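# Chapter 3. Staying in One Place: Weather, Water and the Long-Stay Camper

Most books about camping are written for people who move every day. They explain how to pack fast, how to read a trail sign, how to choose a site in the last light. This chapter is for the other group, the campers and campground hosts who stay in one park for several weeks. Their questions are different. They want to know where the rain goes, how the wind changes in the afternoon, and which corner of the site will be in shade at four o'clock.

When I started to teach this course, I followed the order of the older books and put weather at the end. My colleague Aino Pesonen advised me to move it forward, and I am thankful to her. Students who learn the weather first make better decisions about everything else, also about cooking and sleep.

## 3.1 The first two days

On the first day at a new site, do as little as possible. Put up the shelter, store the food, and then walk. Look for places where dry leaves have collected in lines, as these lines show how water was running during the last heavy rain. Look also at the grass. Where it is darker and thicker than the grass near it, the ground often holds water.

Shirley Fraser, who was a host for many seasons at the Casus lakeside campground, kept a small drawing of each site in her notebook. She marked on it the high ground, the low ground, and the direction of the evening wind. She did not use a map from the office. The drawing took her one hour, and she corrected it after each storm.

On the second day, repeat the walk at a different hour. A site which is pleasant at 8 a.m. can be very hot by the middle of the afternoon, and the reason is often one missing tree on the west side.

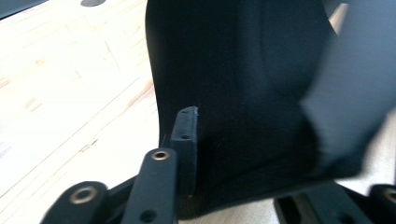 *Fig. 3.1. Black fabric with a matte surface, hanging in broad folds.*

## 3.2 Shade and fabric

Shade from trees is usually cooler than shade from cloth. Air can move through the leaves, and the leaves give off water during the day. A cloth shelter stops the direct sun, but under it the air may stand still. For this reason the sides should be left open in hot weather, and the roof should be set high enough that a tall person can walk under it.

The color matters too, but less than beginners think. Dark cloth takes in more heat from the sun, and in exchange it lets less light through. Light cloth stays cooler to the touch, but it can be tiring for the eyes at noon. In Section 3.5 we compare both kinds on the same afternoon in the Inton picnic area.

## 3.3 Keeping a weather page

Every student in this course keeps a weather page. Write the temperature, the wind, the clouds and the rain three times in a day, always at the same hours. Short notes are enough. The class archive now holds 3,208 such pages, and 874 of them mention a sudden afternoon shower. We will use these pages again in Chapter 5, when we discuss lightning.

Do not correct a page later from memory. If you missed an hour, leave it empty.

**Before you read further**

- Find the lowest point of the place where you are staying now.
- Write down the direction of the wind this morning and again before supper.
- Ask a person who has stayed there longer than you where the water stands after rain, and compare the answer with your own drawing.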